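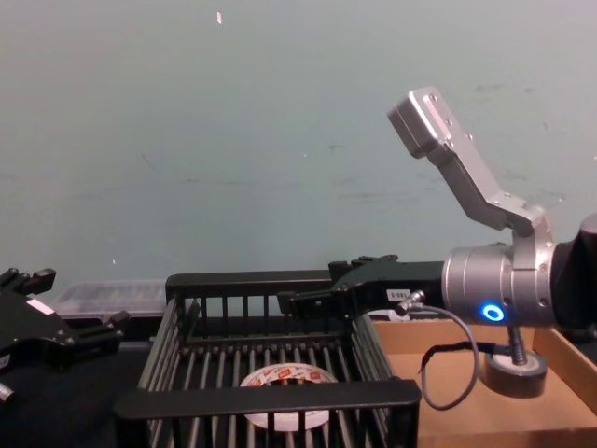 Testaufgabe Klebebandrollen, beide Arme am Tisch

Thema: Vosisov Zweiarm-Set, lohnt sich das Abo dazu?

korbflechter77
Moin zusammen, ich hatte ja versprochen, mich zu melden, wenn das Set ein paar Wochen in Betrieb ist. Bestellt bei Cekex für 1.678 Euro, also nur Arme, Greifer und Kabel - Tisch und Rechner hatte ich schon. Dazu gibt es einen Softwaredienst namens Drondlow, mit dem man Abläufe vormacht und dann abspielen lässt. Kostet 19 Euro im Monat und der erste Monat ist gratis.

Ich übe gerade mit Klebeband: Rolle greifen, in den Korb legen, wieder raus, in den Karton. Klingt nach Kinderkram, ist aber fieser als gedacht! Rollen sind innen hohl, außen glatt und kippen gern, und wenn der Greifer zu weit außen ansetzt, flutscht einem das Ding weg. Die Greifer selbst finde ich richtig gut, die Backen schließen sauber und die Kraft lässt sich fein einstellen. Weniger gut ist die Anleitung. Die Hälfte der Menüs heißt in der Software anders als im PDF und beim Kalibrieren fehlt ein kompletter Schritt (man muss den Arm vorher in Ruhelage fahren, sonst bricht er mit Fehler ab).

drehmoment_dieter
Danke für den Bericht. Mir ist das trotzdem zu teuer für ein Hobbygerät. Und ein Abo, damit ich meine eigenen Arme bewegen darf? Sorry, da bin ich raus.

lötfee
Stimmt doch so nicht, Dieter. Bewegen kannst du die auch über die offene Schnittstelle, das Abo brauchst du nur fürs Vormachen und Abspielen. Ich fahre seit März ganz ohne Drondlow. Man muss halt selber Code schreiben.

drehmoment_dieter
Also entweder Abo oder Feierabend opfern. Kauf ich trotzdem nicht.

korbflechter77
Ich verstehe beide Seiten. Ich kann nicht programmieren, für mich ist das Vormachen der Grund gewesen, überhaupt zu kaufen. Weil ich dazu mehrere Nachrichten bekommen habe, kommt das Wichtigste gleich mit rein.
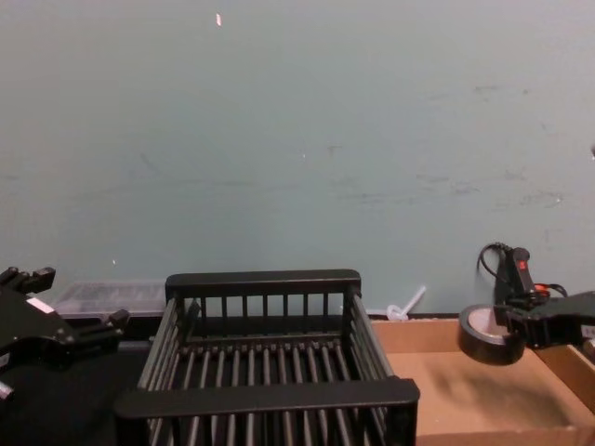 Läuft Drondlow auch ohne Internetverbindung? Nach der Anmeldung schon, nur alle paar Tage will das Programm einmal kurz online gehen und die Lizenz prüfen.

Und noch was zu den Kabeln, das wurde auch gefragt: Die mitgelieferten sind lang genug, aber zugentlastet ist da ab Werk nichts. Lasst am Handgelenk eine ordentliche Schlaufe, sonst zieht es bei gedrehtem Greifer am Stecker.

Asuka Kobori
Hallo, ich habe das Vorgängerset von Vosisov und dazu Greiferbacken von De Luca nachgerüstet, die haben rund 145 Euro gekostet. Für runde Teile wie deine Rollen ein Riesenunterschied, weil die Auflage weicher ist. Passen laut Händler auch auf das neue Modell, ausprobiert habe ich das aber nicht. Wie oft spielst du einen Ablauf, bevor du ihm traust?

lötfee
Würde ich mir sparen. Etwas Moosgummi auf die Originalbacken, fertig. Hält bei mir seit Monaten.

Asuka Kobori
Moosgummi hatte ich auch, das hat sich bei mir dauernd gelöst. Kommt wohl auf den Kleber an.

korbflechter77
Moosgummi liegt hier sogar noch rum, das probiere ich zuerst! Zu deiner Frage, Asuka: Das Programm zählt die Durchläufe mit, bei mir steht der Zähler inzwischen auf 893. Trauen tue ich ihm nur, solange ich danebensitze. Was mich am meisten stört, ist die Sache mit dem Licht. Abends mit Schreibtischlampe greift der rechte Arm gern ein Stück daneben, tagsüber kaum. Ich habe dann angefangen, denselben Ablauf mehrmals bei unterschiedlicher Beleuchtung vorzumachen,
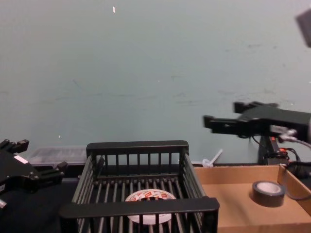

und seitdem ist es deutlich besser geworden, aber eben noch nicht so, dass ich aus dem Zimmer gehen würde. Der Support von Cekex hat mir auf die Frage am 5. Januar geantwortet, ich solle die Helligkeit in der Software festlegen statt auf Automatik. Den Menüpunkt suche ich immer noch - hat den jemand gefunden?

lötfee
Unter Erweitert, ganz unten, erst nach einem Neustart sichtbar. Frag nicht.

drehmoment_dieter
Und dafür zahlt ihr monatlich.

korbflechter77
Gefunden, danke lötfee! Dieter, den nächsten Monat nehme ich noch mit, danach entscheide ich. Wer bis dahin bestimmte Teile getestet haben will, einfach hier reinschreiben, am liebsten nichts aus Glas.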